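Skasten Furniture Reuse Store Moves to Larger Building on Pietrzak Street

2020-09-20

The Skasten furniture reuse store has moved out of its old storefront and into the former Pretier carpet warehouse on Pietrzak Street. The new space opened to shoppers this month, and donations are being taken again after a break of 13 days for the move.

The store sells used household furniture at low prices and gives part of its stock to families moving into their first apartment. It had been in the same storefront for seven years. Large pieces had to be carried up a short flight of steps there, and dressers and bed frames were often kept in a rented garage across town until there was room for them.

The Pietrzak Street building has nearly 2,000 square feet more floor space and a loading door at ground level. Donors can pull up to the door on the north side and have items unloaded there. Parking for shoppers is in front, with more spaces along the fence — the gravel lot next door belongs to the tire shop and is not for store customers.

Demand for desks and small tables has been strong since August, and the store says it could sell more of both. Bookcases are also wanted. It is not taking mattresses, cribs, car seats or pianos. Televisions are accepted only if they are flat-screen models with the remote.

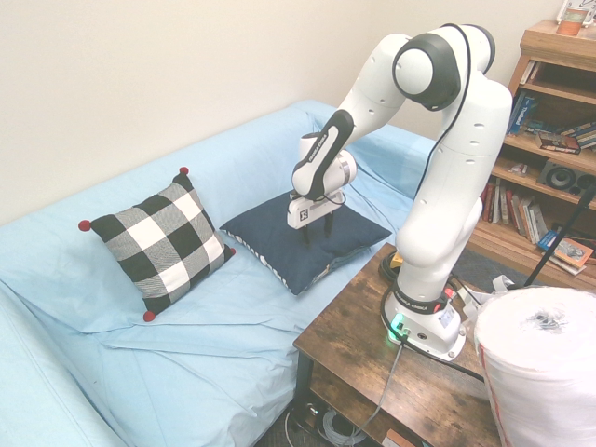
Upholstered furniture is accepted again as well, after being turned away for most of the summer. Sofas and armchairs must be free of tears, stains, pet hair and smoke odor, and all seat cushions have to come with them. Throw cushions are welcome too, including ones with printing on them, like the navy blue one on the light blue sofa. They are sold separately from a bin near the register. Staff will look over each sofa at the door and may refuse it.

Pickup of large donations is available inside the city limits for a small fee. The store had 74 pickups waiting when it reopened, and new requests are being scheduled for the end of September or later. Requests can be made by phone or at the front counter.

Delivery of purchased items has not changed. Buyers have a week to collect what they have paid for, and held items are kept in the back room behind the lamps. Face coverings are required inside the building.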